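Erora Makers Help > Small robot cells > Grippers
Fingertip keeps digging into the open side of the box. Move the point or change the fingers?
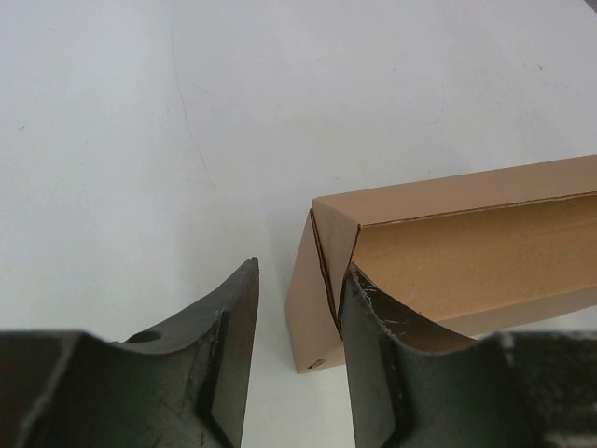

Posted by Grovotitz, 18 September 2023

Hello all, and thanks in advance for your patience with a long post! We have a small bench cell with a two-finger gripper, and its job is picking up long, low cardboard boxes from a white tabletop. The trouble is the ones lying open on one side. The right finger ends up inside the opening instead of outside the wall, and the left one stands there with nothing to hold. The right fingertip is getting scuffed near the top too. The counter says 3,148 picks since we fitted this pair in July. Do I need new fingers, or is my pick point wrong?

Zanico

Oh, I know this one well! I'd leave the fingers alone for now and look at the pick point first. Jog down slowly with the gripper open, stop 3 mm above the table, and check from both sides that the box wall sits between the tips. If it doesn't, shift the point sideways and teach it again. Ours wanted a bit of rotation as well, as the boxes never lie square to the table – a long box at a slant will fool you every time. Then run it at low speed for a good while before you trust it.

As for the scuffs, run a fingernail over them. If it's only the finish, wipe the tips down and carry on. If you feel a burr, take it off with 240 grit paper, and do both fingers so they still close evenly. Check the mounting screws while you're in there (mine had backed out a little and I blamed the software for a week).

Grīnberga

just tape the boxes shut

Grovotitz

Thank you both! Re-teaching tonight. Taping won't work for us, sadly – the parts go in after the pick – but I'll try the rotation and post how it goes.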